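Darkari Planner: Frequently Asked Questions
Last revised 5/23/26

What is Darkari, in a sentence or two?

Darkari is the task and motion planning layer we maintain at Terkaddale. You hand it a list of objects with poses, a model of the furniture and a goal, and it hands you back an ordered set of picks, places and arm paths (or an explanation of why it couldn't find one). It doesn't do perception by itself, though it ships with adapters for the detectors people ask us about most, and it doesn't close the loop on force. Your controller does that.

Why are all the tutorials set in a kitchen?

Well, mostly because we love kitchens! But they also happen to be full of the things that make planners unhappy: deep containers, tall thin obstacles, shelves with a board right over your wrist. The kitchen scenes come in the Westarent scene pack, which you download separately, and you can swap the furniture files for your own once you've got the first tutorial running.

My planner finds a grasp for something on the counter but gives up on the same thing in the sink. Is that a bug?

Almost certainly not, and you're in very good company, as this is the question that fills our inbox. A basin with steep walls rules out nearly every side approach, so the sampler has to find something close to vertical, and then the faucet takes away a good part of what's left. Food on a plate at the bottom of the basin is the usual test we point people to.

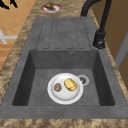
The first thing to try is setting approach_cone to 10 degrees for that container only, which stops the sampler from wasting its budget on approaches that were never going to fit. The second is to check your collision mesh. If you've imported the sink as a single convex hull, the basin is filled in as far as the planner knows, and anything inside it is buried in solid material. Run the decompose tool on it first and look at the result in the viewer before you do anything else. We've all skipped that step and regretted it by lunchtime.

How long should a plan take?

On an ordinary desktop, a single pick and place usually comes back in roughly 2 seconds. Longer goals vary a great deal. The default timeout is 60 seconds, and if you're hitting it regularly, please don't just raise it. Turn on the trace log and see which step is eating the time, because it's nearly always one stubborn object holding up all the rest.

Do I have to name every object type?

No, and we'd gently encourage you not to at first. The planner is quite content with "unknown" as a label as long as it has a shape and a pose. Labels matter when your goal mentions them ("all food to the counter"), and in that case a low-confidence label can do more harm than a missing one. You can set a threshold, below which an object is kept as an obstacle and left alone.

What about shelves and cabinets?

Shelves are the sink problem turned on its side. You're coming in from the front, the board above limits how high the wrist can go, and small items close together can leave too little room for the fingers. Mark each compartment as its own region, give it an opening direction, and the sampler will behave much better. Remember to leave the faucet in the collision scene if your cabinet is near one; an elbow swinging low is easy to miss when you're concentrating on the shelf.

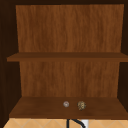
Cirilo Ventura wrote to say that separate regions cured his failed reaches, but that he then had the arm backing out along a different line from the one it went in on, and clipping the side wall. He fixed it by turning on mirror_retreat, and he feels it ought to be on by default for anything with an opening direction. We agree with him, and it will be from the December release. Until then, please set it by hand in the region file.

Can I run it alongside the Tuominen controller?

Yes. The bridge is included, and it has supported streaming trajectories since version 9. Older versions send the whole path at once, which works, but you lose the ability to replan partway through. If you're still on one of those, back up your region files before upgrading and run the migrate script on the copy.

Where do I send a question that isn't answered on this page?

The support address is at the foot of every page. Please attach the trace log and your scene file, even if the scene feels too messy to share. We're fond of messy scenes, and it saves a round of emails.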